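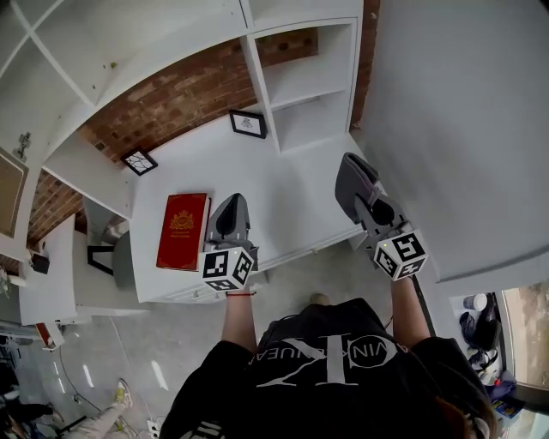

## The Reading Desk at Bisgaard House

The study on the upper floor of Bisgaard House is open to residents and their guests from 8:00 in the morning. It was refitted in July as part of the Balier program of room improvements, which set aside $2,000 for built-in furniture, paint and small furnishings on each floor. This page records the desk wall and gives the arrangements for its use.

**The desk.** The white built-in desk has a smooth top and a shallow drawer with a slim handle along its front edge. Paper and pencils are kept in the drawer. Residents are asked to return them at the end of a visit.

**The red book.** A deep crimson hardcover with a gold crest near the top of the cover, and a few small lines of gold text beneath it. The volume comes from the Sakis bequest, a gift of about 800 titles received by the house over several years. Books from the bequest may be read at the desk but may not be taken to private rooms.

**The small pictures.** Two black-framed pieces stand toward the wall. One holds a small dark emblem on a white mat; the other has a black-and-white pattern. Both were chosen from the Torach collection, and further pieces will be shown in the same places when the display is changed.

**The wall and shelving.** The red-brown brick has been left exposed and is partly covered by white open shelving with square cubbies. One section rests on the desk itself. Its shelves are empty at present and are reserved for 21 reference volumes now being rebound. Personal belongings should not be stored there.

### Using the Study

The desk may be reserved for up to two hours at a time. Requests are taken at the front office, Room 17, and should be made by noon on the day before the visit. Food is not permitted in the study. Drinks must be in closed containers and kept off the desk when bound volumes are in use.

Requests to reproduce material from this gallery should be addressed in writing to the house office.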